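ok so I finally joined the rod and gun club out by Cervantes after driving past the sign for years. A few posts about my first month because people keep asking me what goes on in there

1/ Dues are $27 a year if you sign up before July. I paid more than that for lunch on the way over. You also get a gate code and a paper map of the pond trails, which has one trail on it that hasn't existed since the beaver dam went in

2/ The big thing right now is the perch derby on Zaker Lake. It used to be walleye and there are still hard feelings about that. I kept my mouth shut and ate my chili

3/ They had 196 people signed up last year and the cap is 200, so if you want in, don't do what I did and wait until the night before. The form is online now but the website logs you out if you stop to look up your boat registration. Have it in your hand!!

4/ The other half of what the club does is stocking. They put 3,339 brown trout in Joltis Creek this spring, most of them carried down the bank in buckets. I did the stretch below the railroad bridge and my shoulders were toast for days. Would do it again tomorrow

5/ Bring your own waders for that. The loaner pair is a men's 13 and I am very much not a men's 13 (I fell in, yes, the water was 44 degrees, yes)

6/ Somebody asked about the range. It's trap only, opens at 9 in the morning, closes when the wind gets stupid. You need eye and ear protection and they really will send you back to the truck for it

7/ Derby tackle, since I got a bunch of messages: small jigs, light line, minnows if you can get them. I've been tying up perch rigs at night in front of the TV and I'm up to more than I'll ever use. Red beads above the hook, don't argue with me

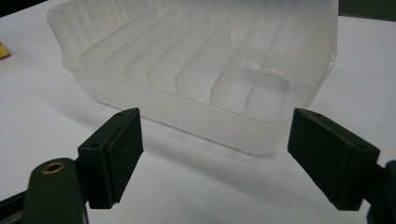
8/ Bait shop at Zavimine Landing opens at 5 the morning of the derby and the line gets long fast. Get your minnows the evening before and keep them somewhere cool. Mine are going in the garage and the family has been warned

9/ Weigh-in closes at 2 pm sharp. You have to be IN the line by 2, so being on the water waving at them doesn't count. There was a whole argument about this last year and now it's in bold on the rules sheet

10/ Kids fish free off the dock and they get their own prizes. Mine has already picked out where the trophy is going to go in her room

11/ I'll post my fish if I catch any. If you don't hear from me, ask me about the chili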